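Yurchenko 2.1: fisheye calibration and marker tracking
Reviewed by Agnes Aasen, 5 Sep 2022

Yurchenko takes wide-angle video and returns a 6-DoF track for each gripper marker. We ran it on 13 recordings, 3051 frames in the longest.

Calibration
The solver converges from a poor initial guess. Config is one YAML file. Errors are terse -- "bad K" is the whole message for a malformed intrinsics block.

Tracking
Pose jitter is low near the image center and grows toward the corners. Straight mortar lines make a quick check on the distortion model: load a raw frame, undistort it, and see whether the brick courses come out level. Clear glass gets no usable depth, so contact with the vase has to be inferred from the marker poses. 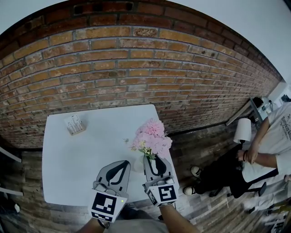 Verdict
Good tracker, thin documentation. Export to Stundeneck format dropped timestamps until we set the clock flag by hand.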